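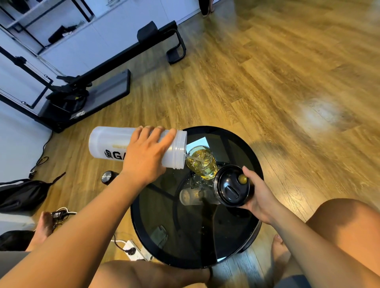
Gebreyes home-task recording: floor and liquids check
Pouring tasks, November round

Run this before every session where a wearer pours, stirs or carries a drink. The arm at Porkoden learns from what we record, so tidy habits here pay off twice!

1. Power strip and liquids
Strip on the floor near the pouring spot: YES
Comment: Needs to move before the next take. Our rule is 40 inches between any open drink and a live outlet, and a strip goes up off the floor if it can't go farther out.

2. Cables
Clear of feet: NO
Comment: Tape them along the wall. The flat covers in the Drutico kit are great for this, please use them.

3. Footwear
Closed shoes: NO, bare feet
Comment: Shoes on for anything with a drinking glass. I know it's somebody's living space and shoes feel odd. Still a rule.

4. Spills
Liquid on tabletop: YES, drops and a small puddle at the base of the glass
Comment: Log it and keep the take. Spills are wonderful training material, and Porkoden wants more of them. Wipe up after the take ends and check the floor too.

5. Grip and lid
Both hands in view: YES
Comment: Lovely. Bottle in the right hand, lid in the left, pour easy to follow. Score 27 on the clarity sheet, best this round.

6. Table
Glass top checked for chips: not done
Comment: Run a dry cloth along the rim first. Move loose cards and papers off the top.

7. Other people
Second person in the room: YES, lower leg only, far end
Comment: Get the consent form even when no face shows. File under 334.

8. Bags on the floor
Comment: Shift them out of the walking path, straps tucked in.

Result: repeat after items 1, 2 and 3 are fixed. Takes go to the Undwood drive, limit 200 per folder.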